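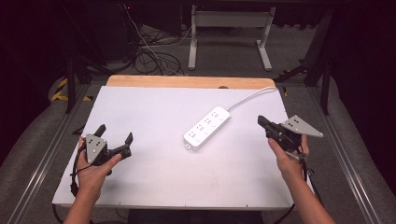

Relocatable power strips at shared work tables. Speaker notes, Bilal Matar, Prinlow facilities briefing, August 29, 2019. Start with the question that came in ahead of the session: does a strip count as part of the table or part of the building wiring? Neither. We treat it as portable equipment, with its own tag and its own inspection record. Point to the white strip lying diagonally on the tabletop, with its cable crossing the surface toward the far corner. Ask the group where they would put it if the table had to stay in use all day. Wait for answers before moving on. Most will say the back edge.

Next, the survey. We looked at 200 tables on the Avitz and Hattar floors. The record sheet had columns for strip position, cable route, and load. Load was the column people left blank. Say this plainly and do not name departments.

Position. A strip in the middle of a table takes up the best working area and gets moved whenever someone needs the space. Each move puts a little strain on the cable where it enters the housing. Our preferred position is parallel to the back edge, outlets facing up or toward the user, cable leaving at the end nearest the wall outlet. Mounting screws only where the housing has keyhole slots. No tape over vents, switches or labels.
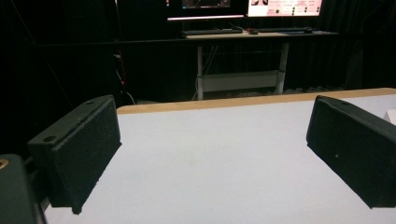

Cable route. Leave the table at a corner or through a notch, never over the front. Allow a loose curve where the cable goes over the edge, then clip it to the leg. The Dillby clips in the supply room are sized for standard round cord. They will close on flat cord but they do not hold it, and the cord works its way down to the floor by the end of the week. Order the flat version. Lead time was two weeks when I last asked.

If someone raises carpet: no cord goes under carpet or a mat, for any length of time. Use a floor cover or move the table.

Load. Read the rating on the underside of the strip and add up what is plugged in. Laptops and monitors are rarely a problem. Space heaters, kettles and laminators go straight to a wall outlet. One strip per wall outlet, no strip plugged into another strip. We found 3 of those pairs on the Hattar side — mention it, then move on, they have been removed.

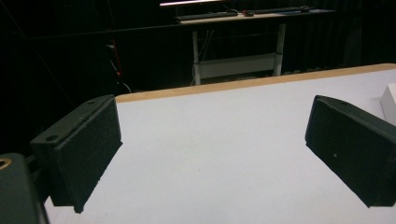

Inspection. Unplug the strip first. Run a hand along the full length of the cord and feel for flat spots or nicks. Check each outlet for cracks and discoloration. A plug should go in with some resistance and stay put; if it droops, the strip is retired. Cut the plug off before it goes in the bin, otherwise it will be back on a table by November.

Tags. Put the tag on the cord, a hand's width from the plug. The number goes in the log with the room and the table. Retired numbers are not reused.

Handout is form 993, both sides. Questions about outdoor or workshop strips go to me afterward, as the rules for those are in a separate document. Leave the last slide up while people collect the forms.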